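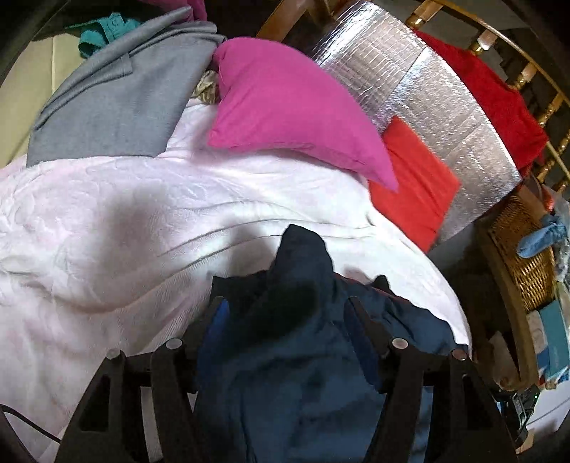
## Textilsammlung im November: Hinweise zur Abgabe von Kleidung und Decken

Die Stadtverwaltung Dorstead führt im November erneut eine Sammlung gut erhaltener Textilien durch. Angenommen werden Oberbekleidung, Bettwäsche, Wolldecken und Tagesdecken sowie Handtücher. Die Sammlung erfolgt in Zusammenarbeit mit dem Sozialwerk Junov, das die Stücke sichtet und an Haushalte im Stadtgebiet sowie in der Nachbargemeinde Jadomdale weitergibt. Nicht mehr tragbare Ware wird der stofflichen Verwertung zugeführt.

Im vergangenen Jahr gingen rund 400 Säcke ein. Ein erheblicher Teil davon musste nachsortiert werden, da Kleidung und Heimtextilien gemeinsam verpackt worden waren. Wir bitten deshalb in diesem Jahr um eine getrennte Abgabe und um Beachtung der nachstehenden Hinweise.

### Vorbereitung der Textilien

Sämtliche Stücke sind gewaschen und vollständig getrocknet abzugeben. Feuchte Ware führt bei der Zwischenlagerung zu Stockflecken, die auch benachbarte Säcke unbrauchbar machen können. Reißverschlüsse sollen geschlossen, Taschen geleert und lose Gürtel am zugehörigen Kleidungsstück befestigt sein.

Dunkle und helle Textilien sind nach Möglichkeit getrennt zu verpacken. Dies gilt besonders für neue oder selten gewaschene Stücke in Marineblau, Schwarz und kräftigem Rot. Großformatige Decken werden gefaltet und einzeln verschnürt – eine zusätzliche Umhüllung ist nicht erforderlich.

Von der Annahme ausgeschlossen sind:

- Teppiche, Matratzenauflagen und Polsterteile
- Kopfkissen und Bettdecken mit Federfüllung
- einzelne Schuhe sowie Skistiefel
- Arbeitskleidung mit Öl- oder Farbrückständen
- Stoffreste und Zuschnitte

Heizdecken gelten als Elektrogeräte und sind beim Wertstoffhof abzugeben.

### Annahmestellen

Für die Sammlung stehen zwei Annahmestellen zur Verfügung. Die Annahme im Nebengebäude des Rathauses Dorstead ist werktags ab 9 Uhr geöffnet, der Zugang erfolgt über den Innenhof. In der ehemaligen Spedition Tran an der Straße nach Jadomdale können auch größere Mengen angeliefert werden. Dort ist die Zufahrt mit Anhänger möglich.

Je Haushalt werden Säcke bis zu einem Gesamtgewicht von 30 Kilogramm ohne Anmeldung entgegengenommen. Größere Mengen, etwa aus Haushaltsauflösungen, sind vorab beim Sachgebiet Abfallwirtschaft anzumelden. Das Abstellen von Säcken vor den Gebäuden außerhalb der Öffnungszeiten ist nicht gestattet.

### Ausgabe an Berechtigte

Die Ausgabe übernimmt das Sozialwerk Junov in eigener Zuständigkeit. Ein Nachweis der Bedürftigkeit ist bei der ersten Abholung vorzulegen und behält für die gesamte Dauer der Ausgabe seine Gültigkeit. Decken und Winterkleidung werden vorrangig an Familien mit Kleinkindern und an ältere Personen abgegeben. Eine Reservierung einzelner Stücke ist nicht möglich.

Sammelsäcke sind kostenfrei an der Rathauspforte erhältlich. Fragen zur Anlieferung beantwortet das Sachgebiet Abfallwirtschaft während der üblichen Sprechzeiten.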